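Resources > Talks > Speaker notes

Talks Workshops Kit reviews Newsletter Contact

We use cookies to remember your settings. Accept / Manage

Vusunia grasping sim kit - a review from someone who paid for it
Speaker notes, Atieno Kombo, Feb 27, 2025

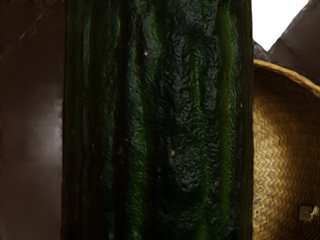 Do you need your own robot arm to get anything out of the kit?
Everything in the base licence runs in simulation, so a decent desktop with a graphics card is enough. The arm only matters once you want to move a trained policy onto hardware, and the bridge for that is sold separately.

OPENING (two min, don't ramble)
- Who I am. Run the bench at Mrema, small shop, produce packing. Not a researcher. Paid full price, no discount from Vusunia, say that early
- What I wanted: practise picking veg and putting it in baskets without bruising a tonne of real veg
- Slide is a render, close-up. Long green thing, cucumber or zucchini, wicker basket beside it. Leave it up while I talk

WHAT YOU GET
- Base licence, $379 a year. Went up in June, used to be less, check if anyone asks
- 70 object models, mostly food and kitchen stuff
- Scene editor, camera placement, lighting randomiser
- Logging. Dull but the best part of the product imo, come back to this
- Hardware bridge extra. Support extra too, grr

LOOKS
- Skin on the veg is really good. Bumps, stripes, the little glossy bits on the ridges. Weave on the basket too
- Compare with the brown surfaces - smooth, no grain at all. Fine for us. Less fine if your real bench is scratched up plywood like ours and you want the colours and texture to match
- You can swap textures in but the docs skip half the steps. Took me an arvo
- Point to make: close-up views matter. If your camera rides near the gripper, this is the sort of thing your model has to cope with, one object eating most of the view. Don't only train on the nice wide shot

PHYSICS
- Rigid stuff good. Cubes, tins, blocks, no dramas
- Anything squishy is a fudge. Veg is treated as rigid with a friction setting. So no bruising signal, at all. I rang and asked, they confirmed. Roadmap, no date
- Workaround: cap the grip force in the config and log every time it hits the cap. Ugly, does the job
- Baskets - collision shape is simpler than the render. Small items sometimes sink a bit into the weave. Turn on the fine mesh option, slower but worth it

OUR NUMBERS (go slow here)
- 1000 episodes, pick veg, place in basket, same policy all the way through
- 188 failures. Most of them at the rim, gripper clips it on the way in
- Fixed a good chunk by raising the approach height. Boring fix, didn't need retraining
- Haven't rerun the full set since so DON'T quote a new success rate, someone will ask
- Real arm results: too early. Say so and move on

VS THE OTHERS
- Histisel: cheaper, nicer editor, food models look like plastic. Good for teaching
- Hastel: proper soft body physics, priced for big outfits, wanted a sales call before they'd show me a price list. Ran the trial only so be fair
- Vusunia sits in the middle. If you need squish, go Hastel. If you need a class of students clicking things by lunch, go Histisel

GRIPES
- Licence server fell over twice while we were mid run. Lost one overnight batch
- Error messages. "Scene invalid" - ok, thanks, where?
- Export only to their own format unless you run the converter script, and the converter drops camera names. Wrote our own, happy to share, put link on last slide (MAKE THE LINK FIRST)
- Manual assumes you've read the forum. Forum search is rubbish

GOOD BITS
- Replay. Scrub back through any episode from any camera you placed. Found the rim problem in ten minutes that way
- Seeds really do reproduce. Same seed, same result, on both our machines
- Lighting randomiser is quick and has sensible defualts
- Email support slow but the answers were right when they came

WOULD I RENEW
- Yes for one more year, base only. Not buying the bridge till the veg can bruise
- If you're packing tins or boxes you'd probaly be happy with it as is

QUESTIONS
- Likely: can you bring your own object scans? Yes, but clean up the mesh first, keep them under the size limit in the docs
- Likely: laptop? Mine coped with one scene at a time, fans going mad
- Likely: can I see the config? Yes, come up after, it's on the blue USB stick

Get the newsletter: new talks and kit reviews in your inbox. Unsubscribe any time.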